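Mesh pads or bare silicone for dishes?

gripline
Posted 20th November
Trying to settle on finger pads for the hand-held units before we order more. We have the Deltham silicone pads and a set with blue mesh over the padding. Task is picking up bowls and plates in a home kitchen. 271 takes so far, split between the two. Silicone holds a glazed rim better, but it grabs the tablecloth when I go low for a plate. Mesh slides over cloth fine. Anyone else compared them?

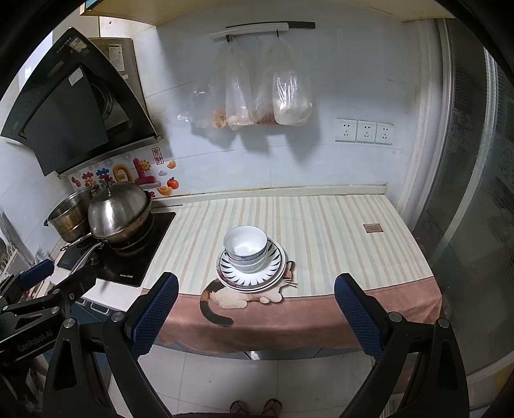
Mesh pads, fingers open, aimed at the stacked bowls.

orkeo_user
How wide do you open? With a stack like that I would come in narrower and take only the top bowl by the rim.

gripline
Wide, out of habit. I can try narrower.

tk3895
I disagree on silicone. Once it picks up cooking grease it is worse than mesh. We wiped ours every 17 takes and still had slips.

benchrat
Depends on the silicone. The Grallov ones are softer and did fine for us - no slips on bowls, two on flat plates. Mesh wore through at the tips in about 2 weeks.

tk3895
Ours have been on since April. Are you dragging them on the counter?

benchrat
Yes, for plates. There is no other way to get under the edge.

orkeo_user
Tilt the plate with one finger first, then close. Works on either pad.

gripline
Will run the tilt with both sets, narrow opening, same dishes. If mesh loses on plates again I'll order the Grallov pads and post the slip counts.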